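Snack Basket FAQ — Hurnville Swap Table

Updated when I get a minute. If your question isn't here, ask at the table.

What is this?
Baskets of packaged snacks, put together for people who want one. We pack on Saturday, pickup same day. Free. One per household please, two if you have a big one (household, not basket).

What can I bring?
Sealed, store-bought, in date. Chips, cookies, crackers, chocolate bars, dried fruit. Cans are good too but read the bit about cans.

What can't I bring?
Anything homemade. Anything opened, even if it's "only the outer bag." Glass jars. Loose candy. Sorry.

What size basket?
Round, 11 inches across or so, with a handle. Wicker holds up best. The square ones from the Flundon store tip over, please stop bringing those.

Can I drop off a basket with no food in it?
Yes!! We always run short of baskets. Brush it out first.

How do you pack one?
Flat packs and small bags first, puffy bags on top, handle left clear. Don't squash the chip bags to make more room. Everything comes out of the cardboard box on the table — if it's not in the box it hasn't been date checked, so don't use it. 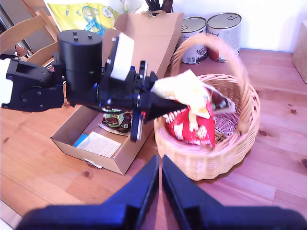 Yellow bag over the basket, red pack already in.

Do cans go in the basket?
No. Cans stay on the table and get handed over seperately. They crush the chips and they're hard on the handles.

I have an allergy. Can I pick what's in mine?
Tell us before packing starts and we'll do one for you. Keep everything in its own wrapper, we don't repack. Read the label yourself too, we are going fast and can miss things.

Do the chocolate bars melt?
In August, yes. Ask for crackers instead.

What about the cards and leaflets?
Leave them in the box. One goes in at the end, down the side, after the last bag. If you put it in first it gets bent.

When do I drop off?
Any time before 8 on Saturday morning. After that it goes toward next month.

Where?
748 Hrytsenko Road, side door. Front is locked. Parking behind the Trondemero building, not on the grass.

How many baskets do you make?
65 last time. Depends what comes in.

Do I have to give the basket back?
Would be nice. Not required. Leave it by the side door, any day, no note needed.

Can kids help pack?
Yes with an adult. They are better at it then most of us.

Who do I ask for?
Dehua Xia, at the table from opening. Please don't call during packing, hands full.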